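Astine recut gets September run, with a new sound mix

The thriller Astine will return to cinemas in September in a version 6 minutes shorter than the one released last year, its distributor Huvberg has confirmed. The new cut was supervised by director Édgar Paucar and replaces the earlier version in all territories. Home release terms are still being worked out.

Most of the removed material comes from the second act. In the original, the insurance investigator played the same interview twice, once straight through and once in fragments while she drove to the coast. The fragments are gone. So is the subplot involving her brother's boat licence, apart from one line at dinner that Paucar kept for continuity with the harbour ending.

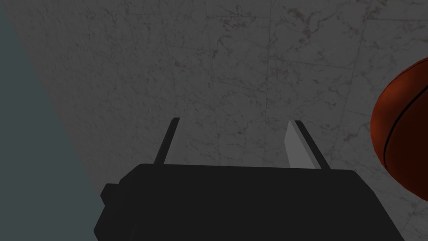

The opening has been rebuilt. Viewers of the first version will remember that the warehouse fire was shown before the titles and then explained by a caption. The recut holds the fire back until the second reel and starts with the claim form being filled in at the kitchen table. No new footage was shot. The kitchen material was taken from a longer take of the same set-up, and the caption has been dropped.

Sound is the larger change. The first mix was finished in 3 weeks to meet a festival deadline, and several reviewers complained that dialogue in the harbour office was hard to follow under the refrigeration hum. The Ó Gríofa mixing house has gone back to the production recordings and remixed every dialogue scene. The hum is still present, but it now sits well below the voices and drops out when the office door closes. Music cues have been shortened to fit the new picture edit, with one cue moved from the car park to the stairwell.

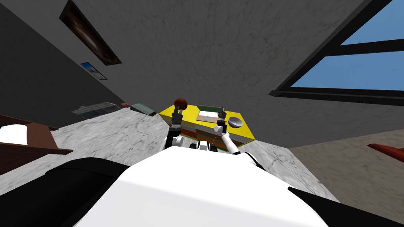
Edith Chávez, writing in the comments on the distributor's notice, thought the hum should have been left alone. She saw the first version twice and said the strain of listening was what put her in the investigator's position. "If I can hear every word the harbourmaster says, then I know he's lying a good half-hour before she does," she wrote. She had no objection to losing the boat licence.

Paucar's notes for the release touch on the same point. He writes that he tested the harbour office at two levels and chose the clearer one after finding that audiences were missing the name of the second vessel, on which the final scene depends. The quieter reading of the harbourmaster's last answer, an alternate take, was put in at the same time to offset the effect.

Colour has been adjusted in the night exteriors only. The original grade pushed the shadows toward green, and on some projectors the dock cranes could not be made out. The new grade is closer to neutral. Daylight scenes carry over without alteration, as do the end credits, apart from added entries for the remix.

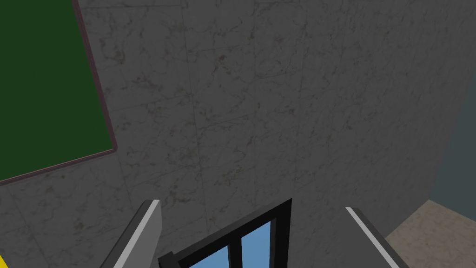
The recut will open on 48 screens, with the widest coverage in regional centres that did not receive the film the first time. Cumo, which handles the circuit bookings, said most sites would play one evening session at 7 p.m. and a matinee where demand supports it. Captioned sessions will be offered at each location at least once in the opening week.

Projection files go out to cinemas ahead of the run, and sites still holding the earlier version have been asked to delete it once the new file has been checked. The two carry similar titles on the server, and the recut can be identified by the shorter running time. Huvberg is also supplying nearly 50 printed posters to sites that requested them. The artwork has not changed.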